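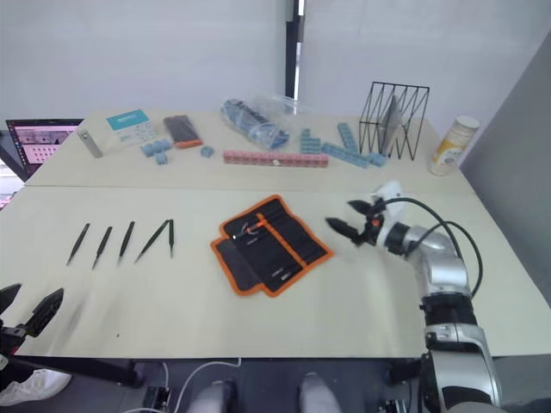 Subtitles and Captions: Frequently Asked Questions

What is the difference between subtitles and captions?
Subtitles give only the spoken words, usually in another language. Captions also include sounds, such as a door closing or music, and they tell the viewer who is speaking.

Which files do I need to send to Felard?
Please send one low-resolution copy of the finished film with timecode on the picture. If you have a script, send it also, even when it is an old version. Each upload can be up to 2000 MB.

My film is still being edited. Can you start already?
We prefer to wait until the picture is locked. If you move one scene later, all the times after it must be checked again – this work is charged separately.

How much does it cost?
The smallest order is $49. A film with up to 400 subtitles in one language costs $128. For longer films, please ask us for a quote.

Can the subtitles be burned into the picture?
Yes. We can also deliver a separate SRT file, so that the viewer can switch them off. Many festivals ask for both.

Who checks the translation?
A second translator reads every file while watching the film. For Dorkasen, our documentary service, this second reading also includes names of places and people.

How many corrections are included?
Two rounds. Please collect all your comments in one list, with the timecode next to each comment.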